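Does a Tablecloth Change How People Rate a Meal?

Project report, Introduction to Consumer Research
Nuala Coughlan
7 June 2018

Why I picked this

My aunt runs a lunch place and last year a salesman from a table linen company told her that colored cloths make customers enjoy their food more and leave bigger tips. She bought a full set. When I asked what the claim was based on, she gave me a brochure. The brochure said "studies show" four times and did not name a single study. I wanted to find out if there was anything in it.

I should say now that I went in doubting it, and that probably shaped how I set things up. I tried to keep it from shaping what I counted.

What the brochures say

I collected sales material from three suppliers, Fluda, Careck and Brilex. All three make some version of the same promise. Fluda says a cloth "lifts the perceived quality of the plate." Careck says blue calms diners and red makes them hungry. Brilex says the opposite about blue, that it kills appetite and should be kept for bars. They can't both be right, and neither one says how it knows.

I wrote to all three and asked for their sources. Careck sent me the same brochure again as an attachment. Brilex sent a price list. Fluda had a person call me, who was very nice and told me it was "pretty much common knowledge in the trade." I wrote that down because it is the best answer I got.

What I did

Nyaga is the student-run café in the basement of the arts building. It serves one hot dish a day at lunch, a soup, and sandwiches. The manager let me change the tables for two weeks as long as I did the laundry.

In week one the tables were bare. In week two they all had plain blue cloths. Everyone who bought the hot dish was offered a card with four questions: how good was the food, how good was the service, was the price fair, and would you come back. Each was scored from one to seven. There was a blank line at the bottom for comments. I did not tell customers what the project was about. The counter staff did know, and I will come back to that.

I also wrote down the tip jar total at the end of each day.

What I got

In all, 558 cards came back that I could read. I threw out 37 more, mostly ones where the person had circled the same number all the way down or circled two numbers on one line. I made the rule for throwing out cards after I had seen some of them, and I know that is the wrong order.

The average food score went up slightly in the week with cloths. The average service score went up by a little more. The price score didn't move. The "would you come back" score went down, by such a small amount that I would not mention it except that if it had gone up by the same amount I would have been tempted to call it a finding.

The tip jar was higher in the cloth week. It was also the week that one person put in a large bill on the Friday, and without that bill the two weeks are close to even. A salesman would leave the bill in.

Why I don't trust the food score

The menu was not the same. The café rotates its hot dishes and I had no say in it. Week one had the lentil bake, which people complain about every term. Week two had the chicken pie, which sells out. If I were asked to bet on what raised the food score, I would put my money on the pie.

I tried to get around this by looking only at the two dishes that were served in both weeks, the vegetable curry and the pasta. The curry scored higher with the cloth. The pasta scored higher without it. By then I was down to fewer than 200 cards split four ways, and I could have told whatever story I liked with them.

The weather was another problem. It rained most of week one. People came in with wet coats and the floor was slippery, and several comments were about that. One card just said "damp."

Then there is the staff. They knew the cloths were part of a project, and one of them told me afterward that she had been "extra cheerful" in the second week because it felt like an occasion. I can't separate the cloth from her mood. It may be that a cloth works by making staff act nicer, which would be interesting, but my cards can't show it.
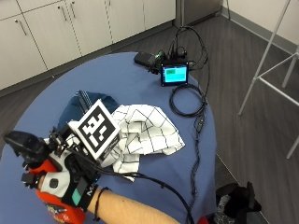 The comments were more use to me than the scores. Of all the people who wrote something on the blank line in week two, only a handful brought up the cloths at all. Some liked them. One asked if there was a private event on and said they had nearly left. Two were worried about spilling. The rest wrote about portion size, the line, the lack of forks, and the music, which is what people had written about in week one as well.

I had expected more people to notice. The whole claim in the brochures depends on customers taking in the table without thinking about it, so a supplier could say that silence proves the point. I don't see what result would ever count against them if both noticing and not noticing are taken as a yes.

Costs

The manager asked me to include this part. Washing the cloths took me one evening in every two, and I have a new respect for anyone who gets curry out of cotton. The café would have to pay someone for that time or send the cloths out. Going by the Brilex price list and the local laundry rate, the extra tips from the second week would not have covered it, even with the large bill left in.

What I would do differently

Change the cloths from day to day by coin toss, so that each dish gets served both ways. Fix the rule for bad cards before starting. Keep the staff in the dark if the manager agrees, although I am not sure how you put cloths on every table without the staff asking about it. Try a second color, given that two suppliers flatly disagree about blue. The manager has offered me July, when the café is quieter, but the summer crowd is mostly conference visitors and I would be comparing different people again.

My aunt has read a draft of this. She is keeping her cloths. She says they hide the scratches on the tables, and I have no data against that.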